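**Gandska cable tidy sleeve, 600 mm, pack of 6**

If you've ever crawled under a desk to unplug the wrong lamp, you'll know why we're so fond of these! The Gandska is a soft woven sleeve that wraps round a bundle of leads and closes along its length, so you can pop a cable in or out halfway down without undoing the whole lot. We've sold them at Skono for years now, and we still get lovely notes from people who bought one pack for the study and came back for the telly.

Each sleeve is 600 mm long and takes up to 6 ordinary leads, or 4 if you have chunky plugs at the end. You can trim them with kitchen scissors – do run a bit of tape round the cut first, or the weave will fray on you.

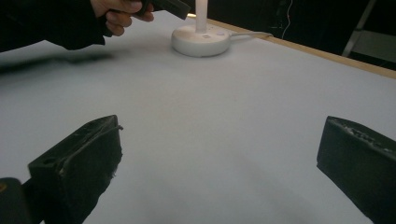
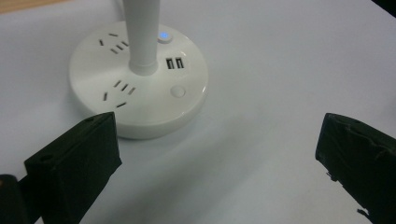

Colours are charcoal, oat and a rather nice dark green that Benedicta Aryee talked us into last February. The green does sell out, so if it's greyed out on the menu, leave your email and we'll write when the next box arrives.

**Weight per pack:** 239 g

**Care:** cool hand wash, dry flat

**Item code:** 443

Please don't use them outdoors or anywhere near a heater, and leave a little slack where a lead meets its plug. If you're not sure how many packs you need, send Arif Pillai a message through the shop page with the rough length of your desk, and he'll happily work it out with you. Unused packs can come back to us for a refund, even if you've had a peek inside.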